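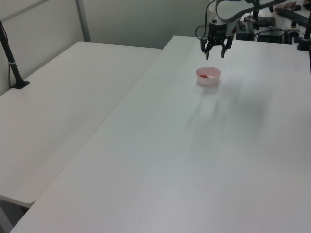 **What counts as setting a table?**
Putting out what the meal needs, within reach, before anyone sits down.

## Chapter 14: Bowls, Small Dishes, Bare Tables

Start plain. One bowl, one person, clear space on all sides. Cloths and chargers come later, see p. 101.

Small bowls first. Fruit, sauces, a child's portion. Keep them back from the edge, elbows happen. Pale tables show every crumb so wipe before *and* after.

Liliana Fabbri's seating notes are at the end of the chapter, read them befor Exercise 1.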